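Equipment Planning Engineer, Robotic Handling
Harkeo, Mullcombe site
Full time, fixed term of 19 months with possible extension
Reference: Clovow 280

Harkeo develops handling methods for small packaged goods. The Mullcombe site runs a set of manipulation cells in which arms with multi-finger hands pick, turn and place containers of the kind used for tablets, powders and samples. The Clovow program will replace most of the present cells and add new ones. We are hiring one engineer to plan that purchase, hold the budget for it and see the equipment through to acceptance.

The post sits in the Equipment group and reports to Solange Lacerda. It is a planning and purchasing role with regular time in the lab, split at 60 percent desk work and the remainder on the floor. Candidates who want to write control software full time should look at our other openings.

The equipment list in its current state covers arms, hands, gloves and other wear parts, stands, tables, storage, cabling and power. Arms and hands are quoted separately and come from different suppliers, so flange compatibility, cable exit and payload margin have to be settled before an order goes out. Wear parts were under-budgeted in the last cycle. Glove coverings in particular were bought as a one-time item and should have been carried as a running cost.

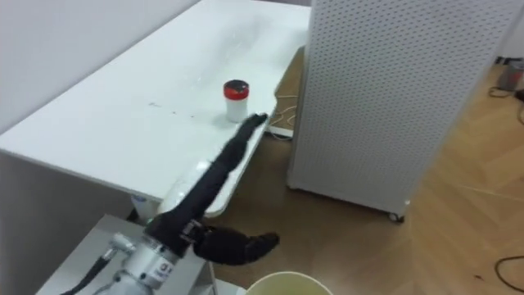
Gloved hand beside a lidded container, Mullcombe lab
By Neusa Nogueira, Equipment group
Posted 26th February

Reach and approach angle at the table edge are typical of what the planner will have to turn into a specification. A container placed close to the front edge puts different demands on stand height and wrist clearance than one in the middle of the table. Floor cabling, cabinet position and access for service staff are part of the same layout and are approved together with it.

Duties

Maintain the equipment list and a cost model for each cell, including spares, service contracts, calibration and disposal.

Write technical specifications and requests for quotation. Compare bids on total cost over the service life.

Draw up floor plans for new cells, with table size, stand position, reach envelope, power and cable routes.

Track lead times and report changes to the program schedule every two weeks. Lead times on hands have been the main source of delay.

Run acceptance tests with the lab team and keep the records. The standard test is 80 grasp cycles per hand, repeated after any change of glove or finger module.

Recommend repair, replacement or retirement for existing units.

Requirements

A degree in mechanical, electrical or industrial engineering, or equivalent work experience.

Experience buying capital equipment, with at least one project taken from first quote to sign-off.

Working knowledge of robot arms and end effectors: payload, repeatability, mounting standards, safety stops.

Confidence with spreadsheets and basic CAD layout. Written English good enough for contracts.

Useful but not required: experience with multi-finger hands, import paperwork, or risk assessment for shared workspaces.

Terms

Salary is set by grade and is stated at first interview. The post is based at Mullcombe, with travel to Engelbrecht for supplier meetings and factory acceptance — normally one trip per quarter. The start date is September, or earlier by agreement.

How to apply

Send a resume and a one-page account of an equipment purchase you planned, with the original budget, the final cost and the cause of any difference. Remove client names where needed. Quote the reference above. Applications without the one-page account are not reviewed.

Shortlisted candidates will visit the lab and complete a short costing exercise with Neusa Nogueira. Questions about the duties go to Solange Lacerda through the Harkeo recruitment desk.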